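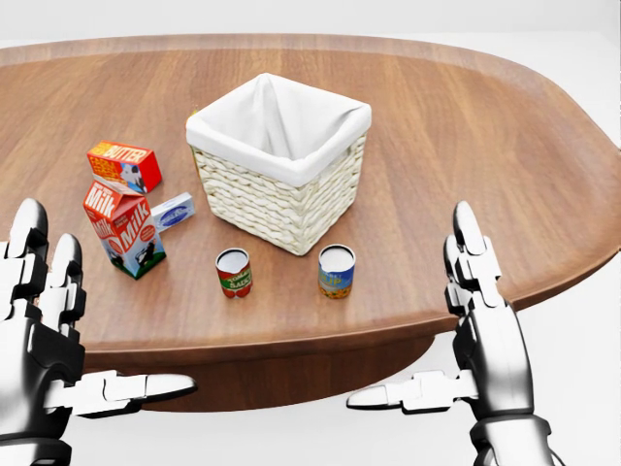
1. Simulation set-up, grocery packing task

Checklist: pre-purchase check, two-handed packing cell
Site: Vindville depot, bench 6
Checked by: Olumide Ajayi
Stage: before order goes to Głowacki. Needs to be in by end of February.

Basket, fabric liner – OK. Liner folds over the rim all round, creased at the corners. Want the real one the same, not a bare wicker one. Add two spares to the order.

Cartons and boxes – OK with comment. Milk carton is tilted and up against the butter box. Fine as a start position but supplier's grip figures are for upright cartons only. Ask for tilted.

Cans – OK. Two sizes near enough, both upright in front of the basket. Sim cans don't dent. Ours will. Budget for seconds from the shop, no need to buy full price stock.

Hands – OK in sim, open and clear of the groceries at start. See 3 for the real ones.

Table – COMMENT. Oval in the sim with a rounded edge. The bench we are pricing is square cornered. Either change the model or change the bench, don't mind which, but decide before anyone pays for brackets.

2. Floor and power

Bench bolted down – NOT YET. Fixings quoted separatly, see 5.
Own circuit for the cell – OK, electrician has been.
Cable run under walkway – FAIL. Cover strip is lifted at the door end. Replace, do not tape again.
Floor clear round the bench – OK
Lighting – OK for people. Sim light is dead even, ours comes from one side. Allow for a second lamp.

3. Hands and wrists (quote from Bisivlow)

Pair, left and right – OK, priced as a pair.
Spare thumb tips – MISSING from quote. Ask for them. Flat tips will take the wear when they go under boxes.
Finger joint covers – optional extra on the quote. Take them. Gaps between the links and split sauce don't mix.
Service interval – 30 days for first check, then they want a call-out each time. Try to get our own people trained instead.
Pinch point labels – not listed. Must have.

4. Stop and guarding

Stop button in reach from both sides – one side only on the drawing. FAIL
Guard height – OK
Gate switch – Hisura type, same as the old line so we hold spares already. OK
Reset from outside the guard – OK
Written restart steps – draft only, Olumide to finish

5. Money

Bench fixings and brackets, 1636 all in. Higher than last time – query it.
Second stop button not in any quote. Put a line in.
Groceries for testing: keep as a small monthly amount, will get through more milk than anyone thinks. Use water in the cartons for first runs.
Training: 7 people on the list, quote covers 6. Sort out.

6. Result

Not ready to order. Re-check after the cable cover, second stop and the table shape are settled. Sim work can carry on meanwhile.

O. Ajayi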